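Stancombe Community Help > Faith & Congregations > Preaching and services

Has anyone had a congregation help write a sermon series and not regret it?

Posted by pewnumber34

Our church council wants to buy into the Klinhom study plan for Lent. The idea is that members read the passage ahead of time, answer a survey, and the pastor builds the sermon out of what comes back. Sounds nice. I have my doubts. We did a suggestion box in March and got five slips, two of them about the parking lot. The sales page says it "deepens engagement," and I can't find anyone who will tell me what that means in a regular church with regular people in it. Has anybody done this for a full season? Did the preaching get better or did it get longer?

Posted by Dikberg_organist

We did it for two seasons. I sit through every service whether I like it or not, so take this for what it's worth.

The first few weeks were good. People brought up things the pastor would never have touched, like being angry at a dead parent, or chores as a kind of prayer. One woman wrote half a page about doing her late husband's shirts, and that became the best sermon of the year.

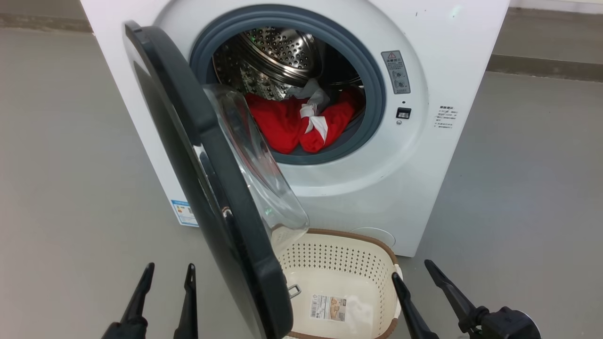 Vol. 2, No. 5

After that the same handful of people answered every survey and the sermons started to sound like them. Our attendance was 124 on the first Sunday and about the same on the last, so I don't buy the engagement talk. What I would keep is the reading ahead. You don't need to pay for that. Print the passage in the bulletin the week before and leave a line at the bottom for comments.

Also ask who owns the survey answers. Ours were stored on Voltunico and it took a lot of emails to get a straight reply about who could read them. People write private things when you ask them about scripture.

Posted by plainhymns

Waste of money. A pastor is paid to preach. If he wants to know what people think he can stand at the door after the service and listen.

Posted by backrow_lutheran

I wouldn't go as far as the post above, but I'd want a trial before signing for all of Lent. Pick one Sunday. Tell people up front that their words might be used from the pulpit and let them say no. Then ask the pastor in private how many extra hours it took, because that number never shows up on the sales page. Ours said it doubled his week and he went back to writing alone.

Is your pastor even in favor of this? You only mention the council.

Reply from pewnumber34

He says he's "open to it." I've known him long enough to know what that means. Going to suggest the bulletin idea first and ask about the survey answers before anyone signs.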